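Student bin picking project: arm stops short or trips near the bin walls
Posted in Robotics > School and Club Projects
Asked by Ankit Prajapati, 20 April 2024
Viewed 1,155 times

I'm on a student team doing bin picking for our second-year automation class. The task is simple on paper. Parts are dropped in a gray bin on a table, the arm has to take them out and put them on a sheet next to the bin. We get a score for how many parts come out without a person stepping in. The demo is in May.

Parts in the middle of the bin are fine. Our trouble is with anything that lies close to a wall. Either the planner says there is no path, or the arm goes down and then the controller stops with a collision fault. When we clear the fault and jog back up by hand it moves normally, so I don't think anything is damaged.

What we have tried so far:
Lowered the speed to 17 percent. It still faults, only slower.
Turned the collision sensitivity down one step. Our instructor made us put it back.
Measured the bin again and fixed the model. It was off by a few millimeters on one side. This helped a little.

The cables for the gripper are strapped along the outside of the arm and make a wide loop around the last joint before going to the tool.
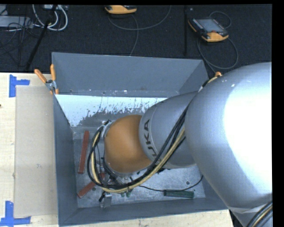
The long red bars are the worst because they tend to end up against the side, and the bin sides flare out, so we model the bin as a plain box with the inside size taken at the floor. The green and silver parts are shorter and we can sometimes get them at an angle.

Our log has 3,514 pick attempts since the start of term and most of the faults are wall picks. Is this a planning problem or a mechanical one? We have one more lab slot each week until the demo and I would like to use them on the right thing.

Sushil Vishwakarma
Accepted

Probably both, but start with the cables.

Your planner knows the links and the gripper. I would bet it does not know the cable loop. If the loop sticks out past the last joint, then on a wall pick the loop reaches the wall or the rim before anything in your model does. The cable bends, pushes back, the controller sees torque it did not expect, and you get a fault. Slowing down does not change that.

A way to check it without any software: jog the arm by hand in slow mode to a pose that faulted, stop 300 mm above, and go down in small steps with one person on the enable switch and another watching the loop from outside the guarded area. Write down the height where cable first touches something. Do it for each wall, because the loop is not the same on both sides.

If that is the cause, you have these choices.

Turn the wrist 180 degrees before going down, so that the loop faces the middle of the bin. With a parallel gripper the grasp is the same either way around. Check that the last joint has enough travel and that the loop doesn't pull tight at the end of it.

Add a collision shape for the cables. A fat cylinder attached to the last link is good enough. Make it bigger than you think, since the loop moves.

Shorten the loop. Do this last and carefully. The joint needs slack, and a loop that is too short will pull a connector out on the first large wrist move. Run the joint through its full range at low speed after every change.

Your instructor was right about the sensitivity setting. Leave it alone.

About the bin model: a box sized at the floor is smaller than the real opening at the top, so the planner is refusing paths that are in fact free. Use four thin tilted plates for the walls and one for the floor. Half an hour of work.

Geeta Dwivedi

We had this in our club two years ago, different arm. What Sushil says about turning the wrist fixed most of it for us. We made two grasp candidates for every part, the normal one and the one turned 180, and let the planner take whichever had more clearance.

Also check that your bin is not moving. If it slides even a little when the arm touches it, all your wall distances are wrong from then on. Tape marks on the table tell you where it should go but they don't hold it. We screwed wooden stops to the table.

For the long bars we gave up on picking them right at the wall. We pushed them toward the middle with the closed gripper first and then took a new scan. It costs time on each pick. Read your scoring rules to see if pushing is allowed.

Hemant Sachdeva

what gripper is it? some have a setting for this. Otherwise just get a bigger bin

Comment by Ankit Prajapati

Bin is given by the class so we can't change it. Did the slow jog test with Sushil's steps. The cable touches the rim on one side well before the fingers get to the part, on the other side it clears. Working on the two grasp candidates now, tilted walls after that. Pushing is allowed, I asked.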